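The Case Against the Kitchen Makeover

Every May the home shows come back to Visdale, and every May I am told my kitchen is a problem. The cabinets are dated. The drawers are the wrong color. Something called "flow" is missing, and a company called Podero will be happy to put it in.

I have my doubts. A neighbor on our street had her kitchen redone two years ago. The work was meant to take 66 days and took 80. She now has gray doors where she used to have brown ones, and she cooks the same five dinners. I asked what she likes best about it and she had to think.

The sales pitch leans hard on resale value. Rerna, the remodeling outfit with the big ad by the highway, hands out a glossy booklet on the subject. I read it twice looking for where the numbers came from and found no source at all. A firm that sells kitchens believes you should buy a kitchen. Fine. I would want to hear it from someone who doesn't get paid either way.

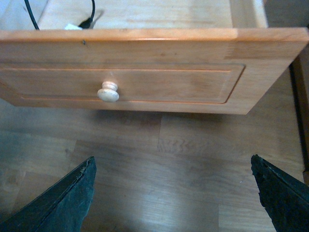 A honey-toned wood drawer with a raised-panel front.

Then there is the money. I asked for the cheapest quote I could get, which was for new doors and drawer fronts only, no counters, no floor. It came to $2,484. New hinges and a can of finish from the hardware store came to $267 the same week, and I did the work myself over a long weekend with the radio on. Two of the doors still hang a little crooked. I can live with that.

I know the reply. People enjoy a nice room, and who am I to say they shouldn't? If your cabinets are falling off the wall, or you can't reach the shelves anymore, call somebody. My quarrel is with the idea that wood goes bad because a magazine got tired of it. Orange-looking wood was the thing to have once. White came next, then gray, and I have already seen an ad telling people with gray kitchens to "warm things up."

Guess what color they were selling.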